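Chore automation

Chore automation is the use of machines to carry out household and light workplace tasks that people would prefer not to do themselves: folding, wiping, fetching, loading and putting away. It is usually kept apart from industrial automation, where the parts arrive at the same spot every time and no one leaves a sock on the conveyor. The field has been a few years from success for several decades.

Background

Single-purpose machines solved a good part of the problem long ago, mostly by changing the chore to suit the machine. The washing machine does not scrub a shirt against a board, and the dishwasher has never held a sponge. What remains is the work on either side of them, such as gathering, sorting, loading, emptying and finding the other glove. General-purpose robots are aimed at these leftovers.

The Corilley trials

The best-known comparison among people who follow the subject is the series of trials run at Corilley by Leif Toft and Éabha Gallagher. It began in September with a list of 348 chores gathered from homes, offices and small workshops. Toft struck out any that needed a ladder, a naked flame or tact, which left 146.

Each chore was tried on two arms, the Prunov and the smaller Jalance, and a pass meant finishing 4 attempts in a row without help. Opening a drawer, moving a cup and wiping a flat table passed on both machines. Fitted sheets passed on neither, a result Gallagher described as "putting the robots level with my brother". A chore that ran past 300 seconds was stopped, a limit which several human testers also found unkind.

Teaching by hand

Most present systems learn from examples. One common method does without a robot at first: a person carries a hand-held gripper, does the task with it, and the recordings are used to train an arm later. The method suits ordinary rooms, with desks, chairs and window blinds left where they are, and it is cheaper than shipping an arm to every kitchen. It also means that a good deal of the housework done in the name of automation is still done by a person, holding something more awkward than a cloth.
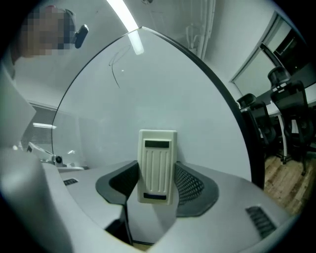 Difficult materials

Clear and shiny surfaces remain a sore point. A transparent panel shows whatever is behind it and throws back the ceiling lights, so a machine may struggle to judge where the surface begins. People have the same trouble with patio doors, though they tend to learn after one go. Cloth is hard for the opposite reason, being perfectly visible and never the same shape twice.

Small marks are another matter. Telling a stain from a scratch, a shadow or something a colleague meant to keep calls for a kind of judgement that is hard to write down. The Figueiredo wiping program, tested at Corilley on 22nd October, cleaned a whiteboard without fault, including the instructions for the afternoon's tests.

Shop-floor work

Small workshops fall between the factory and the home. Bin emptying and simple sorting are within reach where the layout stays put. Tidying a bench is not, as it depends on knowing which of the odds and ends are rubbish, a question on which the owners of benches rarely agree - even with themselves. Toft's own bench was withdrawn from the trials at his request.

See also

Dishwasher loading
Hand-held grippers
Laundry folding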